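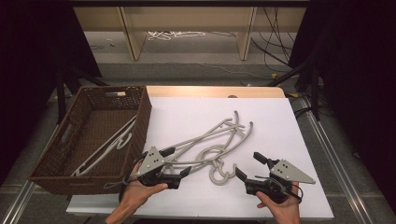
Lorna Forsyth ran the clothing exchange in Buchanan for six years before she handed over the keys in May. She still goes in most mornings to sort.

"People think it's a thrift store and it's really more like a library," she says. "You bring five things, you get five tickets. You can use them that day or in the winter. No money changes hands at the counter."

The exchange logged 3,557 items in its last full year, up from 400 in its first. Forsyth kept the count herself, in a spiral notebook at first and later in a spreadsheet that her successor, Uriel Maldonado, set up for her. Children's coats move fastest. Men's dress shirts hardly move at all, and she stopped taking them for a while.

"We had 100 white shirts at one point," she says. "I called every restaurant in town. One place took twelve."

She grew up with hand-me-downs, the third of four girls, and says she never minded until middle school. Her mother altered everything at the kitchen table. Forsyth learned to take up a hem at eight and could put in a zipper by eleven. She worked in a school office for most of her adult life and did mending on the side.

The idea for the exchange came from a coat drive that went too well. The church hall was full, the families who needed coats had them, and there were still bags stacked to the windowsills.

"I asked where the rest would go and I was told a truck would come," she says. "I asked where the truck went. I didn't get much of an answer."

The first rooms were over a hardware store, up a flight of stairs that strollers couldn't manage. The current place is on the ground floor, next to the laundromat, and the rent is higher. A grant of $3,000 paid for the racks and the first few months of electricity. After that it was bake sales, a yearly raffle, and a jar by the door.

Her rules for donations are short. Clean, dry, zippers that work. Missing buttons are fine — she has a tin of them. She won't take pillows or anything with a name inked on the front.

Maldonado wants to open two evenings a week and start a repair table where people can learn to darn. Forsyth is for the repair table and doubtful about the evenings.

"He'll find out who comes," she says. "I tried six o'clock once and I sat there with a sandwich."

She has kept one thing from the racks for herself, a green wool jacket with a torn lining. She relined it over two weekends and wore it all last winter. It cost her one ticket.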